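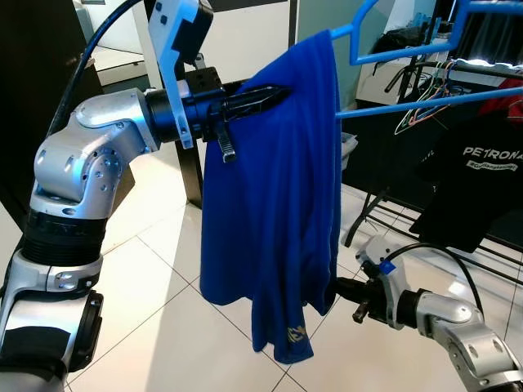
Dovovard Robotics Club
Minutes of the November general meeting

Called to order at 4:10 p.m. in the club room. Chair: Deok-su Bang. A quorum was present and the October minutes were approved with one correction (the gripper order went through Fondico, not Baek).

1. Chair's remarks

Deok-su opened by saying this has been the best month the laundry project has had, and there was a lot of nodding! Last spring we were still arguing over whether cloth was too hard for a student team. Now people are staying late to watch T-shirts go onto hangers. He thanked the new members for picking up teleoperation so fast and reminded them that practice slots are open to everybody, including first-years who have never touched the arms.

2. Laundry project report

The two-arm setup is doing hangers and garment handling, and both subteams reported.

Hanging subteam: T-shirts are coming along really well. The trick that made the difference is pinching the shirt up high and letting it fall straight before the second arm goes anywhere near it. When the second arm comes in early the fabric bunches and the operator spends the rest of the run chasing a sleeve. Logged runs now stand at 200 for T-shirts, and the subteam played back their favorite, which got applause.

Jacket subteam: Jackets are heavier and they swing, so everything takes longer. The team is trying a grip on the lower front edge to steady the jacket while it is on the rail. They have 12 clean runs and want 50 before the Cornari Challenge entry goes in. Discussion followed on whether to hold the edge or just touch it. General feeling was to hold, but with less closing force, and to compare the two on the same jacket.

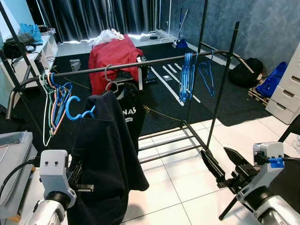
Jacket work at the rack, left gripper on the lower front edge.

A question came up about dark clothing. Operators find it hard to see folds in navy and black on the monitor. Suggestions: turn up the exposure on the wrist cameras, add a lamp on the operator's side, or begin with lighter clothes and work toward the dark ones. The lamp is easy, so we will try that first.

Hangers: wire ones stick together on the rail and the gripper tends to pick up a neighbor along with the one it wants. Plastic ones are easier to grab but the hooks catch on each other. The hanging subteam asked to keep both kinds in the mix, as the Cornari rules let the judges supply their own. Agreed, with real enthusiasm from the hanging subteam and a groan from the jacket subteam.

3. Software

The Baek controller update is installed on both arms. Motion near the elbow limits is noticeably smoother, and the odd little shudder on startup is gone. One bug remains: if the operator pauses in the middle of a run, the log sometimes starts a second file. Until it is fixed, please write the pause in the run sheet so the two halves can be joined later.

The labeling page has a new shortcut for marking dropped garments. Press D once. Pressing it twice marks two drops, as several people have already found out.

4. Cornari Challenge

Registration is approved. Teams are limited to 7 on the floor at one time, so we will rotate between rounds and everybody who wants to drive will get a turn. Motion to enter both the shirt event and the jacket event. Seconded. Carried, with no votes against.

A member asked whether we should also try the folding event. Deok-su said he would love to see it next year, and that anyone who wants to play with folding in the meantime is welcome to book arm time for it. Three hands went up right away, so there may be a folding subteam by the next meeting.

5. Housekeeping

Walk the floor before powering up the arms and move any cable that lies in the path of the rack. Bags stay back by the wall during runs.

Donated clothes are welcome, especially anything with a zipper or a hood. Please wash them first.

6. Action items

Deok-su Bang: send in the Cornari registration and post the rules.
Hanging subteam: write up the high-pinch method for new operators.
Jacket subteam: hold-versus-touch comparison, results at the next meeting.
Software: fix the split log file.
Everyone: sign up for at least one practice slot.

Adjourned at 5:25 p.m. Several members stayed on for jacket runs.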